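Rules for two arms and a pile of forks

Mar 23, 2018

The rulebook is stapled, not bound, and somebody has put a coffee ring on the back cover. Fifty-six rules. It used to be longer. The safety lead at Prumley, who wrote most of it and asked to be called just that, the safety lead, gave me a half hour between a meeting and another meeting, and talked fast the whole time.

"People want the big rule," she says. "The one rule. There isn't one. It's housekeeping mostly. Where does the cable go. Who is at the stop button. Did you write it down."

Prumley sorts cutlery with robots, or is trying to. Two arms, one table, bins at the back. The customer is Bratness, which runs canteens and wants the job off its hands. The arms run on a software package called Jeltska, and the rules are meant to hold no matter what version is loaded that morning.

First thing she does is walk me to the edge of the work area and stop me there. Rule 4. Visitors stay back until the operator says the word, and the word is "clear," not "ok" and not a nod.

"A nod is nothing. I've nodded at the radio." 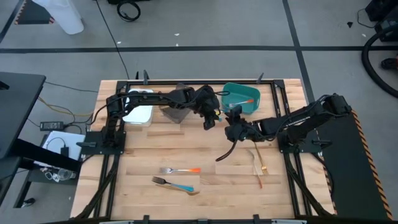
Two arms over the sorting table, grippers close together at the middle.

The close part is what keeps her up. One arm is a known problem, she says, you fence it or slow it down and get on with your day. Two arms that share the same patch of air is a diffrent animal. The written rule is that only one of them moves through the middle at a time unless the task sheet says otherwise, and the task sheet has to be signed by 2 people. Not the same person twice. That had to be added.

Then cables. She has a lot to say about cables. Four rules, and she would like six.

"Anything that hangs, gets looked at. Before the run, after the run. Move the arm by hand through its whole reach and watch the slack, don't watch the arm. New people always watch the arm."

And the floor? Same, she says. Walkways get checked at the start of each shift. Power bricks off the walking route. Striped tape means stop and think, so you don't get to use striped tape as regular tape, even if it's the only roll left. She has sent out an email about the tape. Two emails.

I ask where the rules come from. She pulls a face. Some from the published standards, which she reads on the train and recommends to no one as reading. Some from Hegazy, an outside outfit that audits small labs and came through in December. Most came from the log. The log has 271 entries in it now, and all but a few are dull. Fork on floor. Bin moved. Arm paused, operator sneezed and let go of the enable switch, which counts as the switch doing its job.

"Dull is what I want. If the log is dull and it's full, great. If it's dull and there's nothing in it then people have stopped writing."

Hegazy's main complaint was about the objects, which surprised her. Nothing in the old book said what could be on the table. Now it does. Metal and plastic cutlery, fine. Knives, no, not until there's a seperate sheet for knives. Glass stays off the tabletop. Anything new gets handled once at the slowest speed before it joins the regular set. 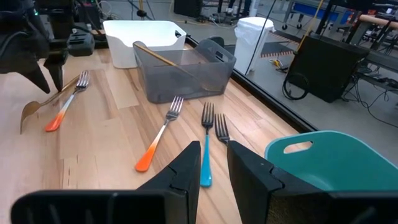 Fork handles come in colors, and she likes that, though she says it makes people lazy about testing. A run that goes well on bright handles gets written up as a run that goes well on forks. So there's a rule for that as well, number 31. Say what was on the table. Plain ones, colored ones, which bins. If it isn't in the write-up it didn't get tested, and Bratness doesn't get told that it did.

Is that safety, really? Sounds more like paperwork.

"It's the same thing. Somebody reads your result and stands closer because of it."

Speed limits next. Slow when a person is inside the line, full only when everyone's out. Restart after a stop is by hand, from outside, never by the software on its own. Jeltska can do an automatic resume and she has it switched off. Asked if the engineers mind, she says yes, weekly.

Things she would cut: the rule on lanyards, too long. Things she'd add: something on being tired. She has tried to write that one and it keeps coming out like a poster.

Her phone goes. Next meeting. On the way out she stops, bends down, and pushes a cable back against the wall with her foot, then goes back to put it in the log.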